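Basurside Publishes Setup and Care Procedure for Its Hand-Held Gripper Station

Hisberg – Basurside, a developer of hand-held gripping equipment for robot training, today released the full setup, care and repair procedure for its Ren station. The procedure has been in internal use at the company's Hisberg workshop since December and is now available without charge to all customers, including those who bought a station secondhand.

The Ren station consists of two hand-held grippers, a charging dock and a small recording unit. An operator holds one gripper in each hand and carries out ordinary household work with them, and the recorded movements are later used to train robot arms fitted with the same fingers. The quality of those recordings depends to a large degree on the condition of the grippers. A worn pad or a marker cube that has shifted on its mount can spoil a full session before anyone notices the fault.

"Customers have asked us for the document our own technicians work from, and they were right to ask," said Danjuma Tamuno, head of field service at Basurside. "The short guide in the box tells you how to switch the station on. It says very little about what to do in the third month, when the left gripper starts closing a little slower than the right one."

The procedure is divided into a start-of-shift check, a periodic service and a repair section.

The start-of-shift check is carried out by the operator. The fingers of each gripper are opened and closed through their full travel with nothing between them, and then closed on the gauge block supplied with the station. The inner pads are wiped with a dry, lint-free cloth. Solvents are not to be used on the pads at any time. The operator then examines the printed faces of both marker cubes for scratches, smudges and lifted edges, and confirms that neither cube can be turned by hand. The check ends with a reading of the gap between the closed fingers, which is entered in the station log.

Following the check, the operator performs a trial task with a long, rigid object held in both grippers at once. Basurside recommends a broom handle or a vacuum cleaner wand. A load of this kind makes any difference in grip between the two sides easy to feel, and it brings the cubes through the low, tilted positions in which tracking faults most often appear. 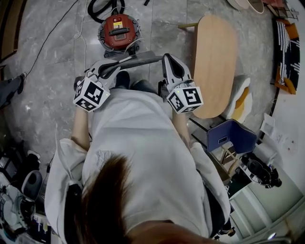 Operators are asked to wear clothing with sleeves that leave the wrists clear, and to keep cables to one side of the work area before starting. The trial task is repeated if either cube is lost from tracking for more than two seconds. A second failure on the same side takes the station out of use until a technician has looked at it.

Periodic service falls due after every 200 hours of recorded use. It covers replacement of all finger pads, cleaning and light greasing of the finger linkage, and a check of the four screws that hold each cube bracket. Pads are always changed as a full set. The procedure explains in detail how to seat a new pad, a step that accounted for many of the support calls received by the company over the past year. The old adhesive must be removed completely, and the new pad must be left clamped overnight – a shorter period is not acceptable, even where the pad feels firm to the touch.

The repair section describes faults that may be corrected on site and those that require return to Hisberg. Trigger springs, pads, cube brackets and dock contacts may be replaced by the customer. The finger linkage may be cleaned but must not be taken apart. Any gripper that has been dropped onto a hard floor should be measured against the gauge block before it is used again, whether or not damage can be seen. After a bracket has been removed for any reason, the cube must be calibrated again, and recordings made between the removal and the calibration should be set aside.

The procedure was prepared with the assistance of Drendetti, a repair firm that has serviced Ren stations under contract for the past two years. In preparing the text, the two companies reviewed 986 service records. Worn or badly seated pads were named as the cause in 70 percent of them.

"Most of what we repair could have been caught by the person holding the gripper," said Tamuno. "We would like operators to have the same information as the technician – the same limits, the same part numbers and the same order of steps."

Part numbers and tightening values appear in an appendix. A printed copy will be included with every new station, and service kits containing pads, springs and bracket screws may be ordered separately from Basurside or Drendetti. Customers with a current service agreement will receive one kit per station at no cost.

Requests for printed copies and questions about the procedure should be directed to the Basurside field service office in Hisberg, which is open until 5 p.m. on working days.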